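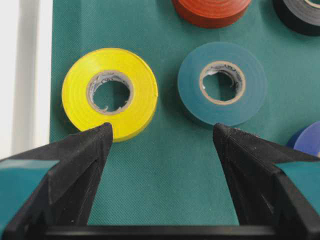

Wurkness Evening Workshops, Course Handouts, p. 37

Taking apart and regluing a loose chair

Welcome back, everyone, and I hope the stools from last time are holding up at home. Tonight we move on to chairs with a back, and there is a bit more to keep track of, so please read these notes through once before you pick up a mallet. I know how tempting it is to start with the mallet!

What makes a chair loose

A dining chair gets leaned on, tipped back, dragged over the floor and sat on sideways by teenagers, and every bit of that goes into the joints. On most of the chairs you brought in, the joints are either dowels (round pegs) or mortise and tenon (a square tongue in a square hole). The wood around the joint swells in a damp summer and shrinks again once the heating is on, and after enough years of that the old glue lets go. Usually one joint goes first, often where the side rail meets the back leg, and then its neighbors have to do its work and they go too.

So before anything else, set your chair on a level bit of floor, put one hand on the seat and one on the top of the back, and rock it gently in every direction. Mark each joint that moves with a small piece of masking tape, on the inside where it won't matter if it lifts a little finish. Then go around and give every joint a number, left and right, front and back, and write the same number on both parts. Do it even if you are sure you will remember. I have a lovely set of four at home with two rails swapped, and I see it every time I sit down to breakfast.

Taking it apart

Leave any joint that is really sound alone. For the others, look first for nails or screws that some earlier owner put in. They can hide under a dab of filler, and if you pull against one you will split the rail. Once the metal is out, tap close to the joint with a rubber mallet, a little on one side and then a little on the other, and be patient with it.
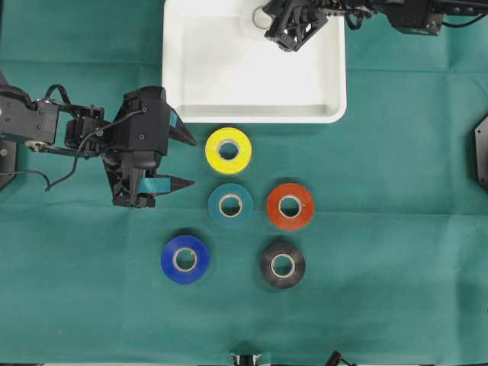
A student in the September group wondered whether a stubborn joint could simply be left half open and have fresh glue squirted in from the side, seeing that the chair was mostly solid anyway. It's a fair thing to ask, and I did it myself for years (my poor aunt's kitchen chairs!). The trouble is that new glue sticks badly to old glue, and you can't clean what you can't reach. If the old glue is hide glue, which it very often is on older chairs, a little warm water brushed around the shoulder and left for a while will soften it. Keep the water off a shellac finish as well as you can, or you will be polishing out white marks next month.

Cleaning up the joint

Scrape the old glue off the peg or tenon with a dull chisel, and use a rolled-up bit of sandpaper for the inside of the hole. Go lightly. You want the glue gone and the wood left as it was. When you are done, push the joint together dry. It should slide home with a firm push of the hand. If it rattles, glue a thin shaving of the same kind of wood around the tenon and pare it down until it fits.

Gluing and clamping

The liquid hide glue on the bench is the Sisine one, catalog number 254, and there is also a pot of the ordinary yellow kind for anyone who prefers it. Brush a thin coat on both parts. Glue the back as one unit and the front as another, let them set overnight, and join the two with the side rails the next time we meet. The Yensuk band clamps go right around the legs, and please put a scrap of felt under the buckle. Measure corner to corner both ways across the seat before you tighten all the way. If the two measurements differ, shift the band a little and measure again.

Wipe off the squeeze-out with a damp rag and stand the chair on its own four feet while it dries.

For next time

Bring your drop-in seat, if your chair has one, and a pair of old scissors. We will be using the Rarov webbing, so leave the staples in the frame for now.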